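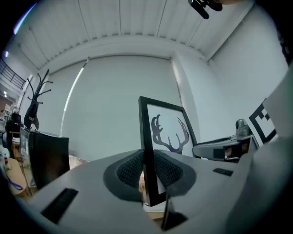
# The Antler Print, framed (black frame, glass front)

Okay, I have a soft spot for this one. It's a pair of deer antlers in dark navy on a pale white background, in a plain black frame with real glass over it, and I've hung, propped and moved mine so many times that I figured I should be the one to write its page for the Flimidley shop.

I first put it in the workroom, near the black coat stand with the antler-shaped hooks. I didn't plan the match! I'd bought the stand ages before and only noticed once the print came out of its box. If you have anything with that kind of curve in your hallway (a stand, a branchy lamp, an old wall hook), they look great together. It also does fine by itself on a plain white wall, and the navy reads almost black in the evening, so it goes with more than you'd think.

## What you get

- The antler illustration, already framed
- Black frame with a glass face
- 2 hanging hooks and a bag of screws
- Felt dots for the bottom corners, so it won't scuff the paint

The print is part of our Plornthorpe set, and the paper is the heavy 200 gsm kind. It doesn't ripple behind the glass the way my old posters did. I can't stand that ripple.

## Hanging it or propping it

Mine has spent most of its life propped on a shelf, because I change my mind a lot. The bottom edge of the frame is flat, so it stands up fine if you lean it back a little. If you've got a cat, hang it.

For the wall, use both hooks even though one will hold the weight. With one hook it goes crooked every time a door slams (ask me how I know). Hold the frame by its sides when you lift it, or you'll be wiping thumbprints off the glass for the rest of the afternoon.

Speaking of glass, pick a wall that doesn't face straight into a big window. I have a gray roller blind that I pull down on bright days and that takes care of the glare, but before the blind I mostly saw myself in it.

## Cleaning

Dry microfiber cloth, that's it for the frame. For the glass, spray the cloth and never the picture, or the cleaner creeps in at the edges and gets the paper damp. I used to do it the lazy way and ruined a different print like that, a botanical one I still miss.

## Goes with

The Mansour picture ledge is the one I'd get if you like propping. It has a small lip at the front, and the antlers plus one smaller frame fill it nicely. The Zimier hook rail comes in black too, and the two blacks are close enough that I can't tell them apart across a room.

## Price and shipping

$86, frame and glass included. Orders leave us within 7 days, packed with corner guards and a double layer of cardboard. If the glass arrives cracked, send us a picture and keep the print. We'll get a new frame out to you, and swapping it over only takes a few minutes with a butter knife and a bit of patience!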